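Stone and Tile Care > Sealers and Finishes
Topic: Penetrating sealer on honed marble, second coat not absorbing

gneissguy
Posted 6 July 2026

Counter is white marble, honed, fabricated by Sandhu in Clasley. Installed in November, never sealed at the shop. I applied Lokine (the solvent-based version) last week per the label: flood coat, 30 minutes dwell, wipe dry with white cotton. First coat took evenly everywhere except the flat run next to the wall, where it sat on the surface. Second coat did not absorb at all and left a haze that is visible at a low angle.

Water drop test before sealing: the stone darkened within a few minutes on the rounded section, slower on the flat section. After sealing, no darkening on either.

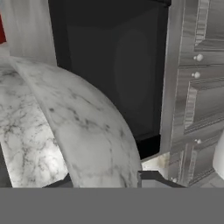

White marble with gray veining, black appliance behind.

Questions. First, is the haze residue or damage? Second, should I strip and start over, or leave it? Third, is there any reason to expect the flat and the curve to absorb at different rates when they came from the same slab?

basecoat_b
Residue. Solvent flashed off before you wiped. It's the most common complaint with this class of product. Put down a small amount of the same sealer over the haze, let it sit one minute, agitate with a white nylon pad, wipe with a dry towel. The fresh solvent softens the residue. Don't use acetone on it first.

Absorption difference is normal. Edge profiles get shaped and then finished by hand, and the hand work usually stops at a different grit than the face. If the face went higher than the edge, the edge is more open.

tarn_17
Disagree on the rewet method. It works inside a day or so. After a week the resin has cured and you are adding to the problem. At that point it needs a stripper or mechanical removal.

Also would not call the difference normal without knowing what the shop did. Ask them what grit they stopped at. If they say 200 on the edge and the face feels noticeably smoother, you have your answer. If they say the same grit for both, then something is on the face. Some shops use a factory-resined slab and the resin stays in the face but gets cut away at the profile. That would also give you a slow drop test on the flat and a fast one on the curve, before you ever opened the can.

gneissguy
Called Sandhu. They said the slab was resined at the factory. They didn't know the edge grit.

tarn_17
Then the face was partly closed already and one coat was enough, possibly one too many. Second coat had nowhere to go.

basecoat_b
Fine, resin explains the rate. It doesn't settle the cure question. The Lokine sheet I have gives a full cure of 30 days. At one week it will still respond to its own solvent. I've rewetted at ten days with no trouble.

tarn_17
Full cure is when stain resistance tops out. It is not the same as the point where surface residue stops being soluble. Thin film on top cures faster than material in the pores.

basecoat_b
Agreed that film cures faster. How much faster depends on thickness and temperature and neither of us has measured it. A test on a hand-sized patch costs him five minutes.

mortarandpestle
Separate problem. Everyone here is discussing sealer as if it will protect the counter. It will not stop etching. Marble is calcium carbonate, acid dissolves it, and a penetrating sealer leaves the surface exposed by design. You get more time to wipe up oil and coffee. Lemon juice will still leave a dull mark in the time it takes to answer the phone. If he cooks on it, the haze will be the least visible thing on that counter in a year.

I replaced mine with Cludau porcelain and don't regret it. Edges are the weak point, chips easily, but nothing marks the face.

hexbolt
He asked about haze, he already owns the marble.

gneissguy
I know about etching. Honed was chosen for that reason, the marks show less than on polished. Oil is my main concern, then rings.

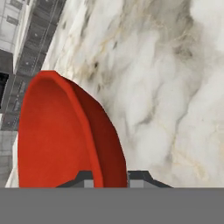 Rings are harder for me to diagnose than spots. A spot has an obvious cause, and I can usually match it to something that was spilled. A ring can be an etch, a moisture mark, or a transfer of color or metal from the foot of a container, and the treatment differs for each. Bowls stay on the counter directly, like the red one there on the marble, with no mat or board under it. I would like to know whether a colored bowl left in place can transfer anything through a sealed surface or whether the sealer makes trapped moisture worse.

mortarandpestle
Depends on what it's made of. Glazed ceramic, no transfer of color. The unglazed foot ring can scratch or leave gray metal-looking marks if it picked up grit. Painted or cheap plastic, possibly, if it sits wet. Run your finger over the ring when you find one. Rough means etch. Smooth and darker means moisture or oil. Smooth and colored means transfer, and that one usually comes off with a peroxide poultice.

basecoat_b
On trapped moisture: a penetrating sealer is vapor permeable, so water that gets under a bowl still leaves, slowly. Move the bowl and give it a day or two before you treat anything. A topical coating is where you get cloudiness under objects. That's another reason to get the residue off, because residue is a topical coating whether you wanted one or not.

tarn_17
This I agree with.

hexbolt
Side question for gneissguy. Did you seal the vertical pieces? People forget them, and over a cooktop they collect more oil than the counter.

gneissguy
Not yet.
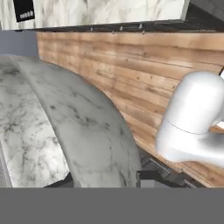
Vertical faces need a different application method, and the label only covers horizontal. A flood coat will run, and the run lines cure as streaks. My plan was to spray onto a cloth and work upward in small sections. The complication is the lower edge. Under the marble front there is a dark charcoal strip with small light gray fasteners along it, unevenly spaced, three of them grouped toward the right, and I don't want solvent sitting on the finish or wicking in around the fasteners. I also don't know whether the black label near the upper corner should come off first or be sealed around.

hexbolt
Take the label off. Sealed around, you get a rectangle that stays lighter for good once the rest picks up grease. Mask the strip with film and tape along the joint. Don't rely on paper, solvent goes straight through it.

basecoat_b
Cloth is right for verticals. Damp, not dripping. Work bottom up, wipe at 3 minutes, don't wait for the full dwell. Check from the side with a flashlight before you move on to the next section.

tarn_17
Do the drop test on the panel first. If it came from the same resined slab it may not need sealing at all. Press a wet cotton pad on it for ten minutes and look for darkening.

gneissguy
Patch test done on the counter haze. Rewetted one area near the wall with Lokine, one minute, nylon pad, dry towel. Most of the haze lifted. What is left shows only at a very low angle. A second pass on the same patch made no further difference.

tarn_17
So part of it was still soluble and part was not. Try a stripper on the remainder, small area, neutral rinse. Check the label for acid before it touches the stone.

basecoat_b
Or leave it. Low-angle haze on honed stone wears off with ordinary cleaning in a few months.

mortarandpestle
It'll be etched by then anyway.

gneissguy
Will do the rest of the flat section this weekend, then the cotton pad test on the panel. Does anyone know if the water-based version can go over the solvent-based one, or do I have to stay with the same product?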